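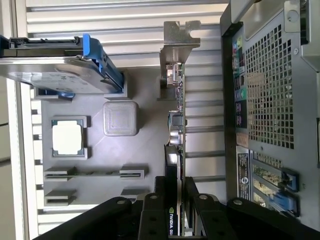

Stage 2 watering limits in Barbridge: your questions

Hi, I'm Eftychia Petridis, and I answer the water desk email for the town of Barbridge. My inbox got pretty lively after the new limits were announced (thank you for all the messages, even the cross ones!), so I've put the questions I get most on one page. Last updated April 16, 2023.

Why are we on limits when it rained so much last month?

I hear this one every single day. Most of our water comes from the Jellen wells, and rain takes a long time to get down that far. A wet month fills the creek and turns the hills green, but the wells can stay low well into summer. Our main well is sitting at 142 feet down right now, and we'd like to see that come up before anybody starts filling pools.

How much water can my household use?

The target is 75 gallons per person per day, indoors and out. If four of you live in the house, you get four shares. You can tell us how many people live with you on the household form, and please do, even if you've lived here forever. We start everyone at two people until we hear otherwise, and plenty of the angry calls I take get fixed with that one form.

When can I water the lawn?

Before 9 in the morning or after 7 in the evening, up to 3 times a week. You pick the times that suit you. Drip lines and hand watering cans don't count toward the three, so go ahead and look after your tomatoes.

What about new trees?

Trees planted in the last year can have a slow soak whenever they need it. I put two plums in last fall and I've been giving them the water I catch while the shower warms up. They look great, knock on wood.

Will I get fined?

Not on the first go. You'll get a door tag, then a letter, and after that it's $40 added to your next bill. If you had a leak and you've fixed it, send me the plumber's receipt and I can usually get the charge taken off.

How do I check for a leak?

Turn off everything in the house, go look at the meter, and write down the reading. Come back in an hour. If it moved, something's running, and nine times out of ten it's a toilet. Put a few drops of food coloring in the tank and wait without flushing. Color in the bowl means a worn flapper, and a new one only costs a few bucks at the hardware store.

Is the water still safe to drink?

Yes! Lower wells can change the taste a bit, and some folks over on Xia Street say theirs has been more minerally lately. We test it on the same schedule as always and the results are posted at the front counter.

Can't we just buy water from Gendbridge?

We do have a pipe to them, and it's there for emergencies like a big main break. They're drawing from the same hills we are and they have limits of their own, so I wouldn't hold out for it.

When does this end?

The council looks at the well levels again in May. They could ease things, leave them alone, or go to Stage 3. I don't get a vote and I don't get a hint either, but I'll update this page the same afternoon.

I have a question that isn't here

Email the water desk or come by the counter before noon. If you're writing about a bill, put your account number in the subject line and I'll get to it a lot faster.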